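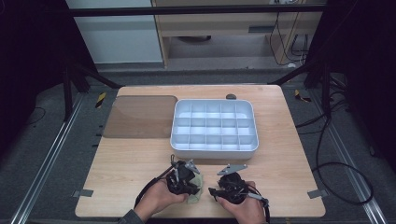
## Cricket gear, end of season

Quick ones before it all goes in the shed till spring. Grildale seconds and thirds, mostly, but juniors too.

**Whites.** Grass stains — dab with white vinegar, leave 12 minutes, cold rinse. Then normal wash. Never hot first, sets the green in. Red ball marks on the thigh are harder, try dish soap and an old toothbrush. No bleach on polyester, goes yellow.

**Pads and gloves.** Wipe down, damp cloth, open every strap. Dry in the shade, not on the bonnet of the car. Gloves palm up. Stuff with newspaper overnight, swap it in the morning if its soggy. Bicarb in the smelly ones, shake out next day.

**Bats.** Light sand, fine paper, then a thin coat of raw linseed. Face, edges, toe. Keep it off the splice and the stickers. Lay flat to dry. Mine is a Fastura, 12 seasons old and still going, so the oil does somthing.

**Spikes.** Take them out. All of them. Drop of sewing machine oil on the threads. Put them in a jar with a lid or you will find them with your foot in September.

**Helmet.** Liner out if it comes out, lukewarm water, bit of wool wash. Grille — old towel, dry properly, check for rust at the screws. Any crack, bin it.

**Bag.** Empty it right out. Vacuum the corners. I found a Sirkitz bar wrapper, 100 odd grass seeds and someones box. Leave unzipped.

**Scorebooks.** Ziplock, inside the house. Shed is too damp. We lost the page with the 539 against Moldovan Park to silverfish and I'm still dirty about it.

Rodent-proof tub for the leather stuff. Lid clipped down. Key is back on the hook by the laundry door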